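From: Sharada Annamalai
To: Dririne housing co-op list
Subject: Re: Linen for the guest unit

Nithin Mathew wrote:
> Do we have to replace all the sheets in the guest unit before February?
> The white ones look grey and the fitted ones keep popping off the corners.
> I can order from Selto, but I'd like to know which size and colour first.

Nithin,

Not all of them. The flat sheets are fine for another year. The fitted ones need to go, as the elastic has perished on both sets. Please order two, queen size, with deep pockets. The mattress is thicker than the old one and standard depth won't hold. 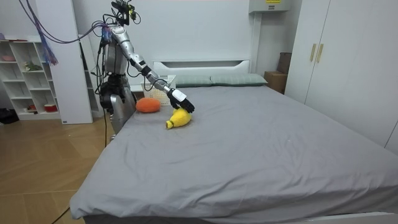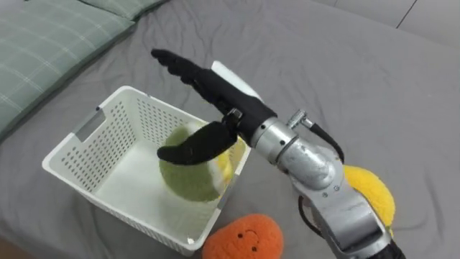
Selto charges $50 a set, and postage is free if we order four or more items, so add two pillow protectors to make up the number. On colour, I'd stay away from white this time. Sunscreen and tea both leave marks that won't shift at 40 degrees. A grey fitted sheet like the one on the bed there would suit us, and it goes well enough with green pillowcases, which we already have in the cupboard. Wash everything once before it goes on the bed, without softener.

Lakshmi Pai has the key to the linen cupboard until the end of the month. Vinh still has one of the doonas, so please ask him to bring it back before the next booking.

Send me the receipt and I'll put it through with the cleaning costs.

Sharada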